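Search posts Search

Evening course for nail technicians in Semthorpe: my notes, one post at a time 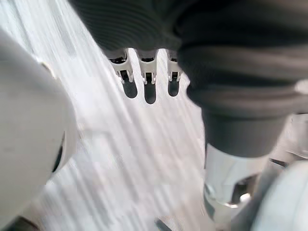 Aiguo Su replied: Does the college accept people who trained abroad? My certificate is from Xu and two salons in Lamthorpe did not want to look at it.

Yes, they accept. You must bring the certificate with a translation, and then you do a short practical test. I did it in November and it took less than one hour.

The course is 14 weeks, two evenings each week. We are eight in the group. Most have a day job, so the teacher lets us practise late.

The fee is £58 for registration, and the rest you pay by month. Please ask for the bursary form at the desk. It is not on the website, I searched a long time.

For the exam you need your own kit. I bought mine from Gadex, second-hand lamp, new files. The files must be new, this is a rule.

About work after: a chair in a salon is easier to find than a contract. I was offered two chairs and no contract. I am still thinking.

Next post when I have my exam date. If you have a question about hygiene module, write to me, I kept all the papers.

Last updated: March 19, 2018

Related posts
Renting a chair: what to ask first
Translating your beauty certificate
Gel or acrylic for the practical test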